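A Dropped Item Is a Safety Event

In September, the kitting cell at Sarkanholm released 2 plastic bags outside their assigned bins during a run of 122 picks. The log recorded both as minor faults, and the line continued. We believe that classification was wrong.

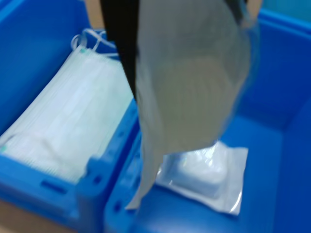 Thin film folds, slips and hides whatever lies beneath it. A gripper that has lost its hold may still report a closed grasp, and the next pick then begins on false information. In medical supply work, a miscounted kit can reach a ward before anyone checks it.

Joon-young Ji of Prutanis has argued that operators should stop the arm after any unconfirmed release. We agree. The cost is some 100 seconds per stop. Sarkanholm should adopt the rule before the cell returns to full speed, and its fault categories should be rewritten to match.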